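Footed dish

A footed dish is a shallow serving dish raised on a base, or foot, that lifts it slightly off the table. The foot may be a ring, a short stem or a small round block under the center. Round and square forms are both common, usually with a low rim that keeps small items from rolling off.

Footed dishes are used for fruit, candy, nuts and keys. Low types have a foot less than 2 inches high; taller ones are generally classed as stands. Dark finishes show dust and fingerprints more readily than pale ones and are wiped with a soft cloth.
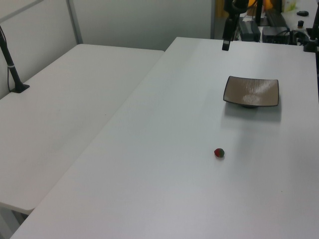

Square footed dish with a dark brown-gray finish, on a white table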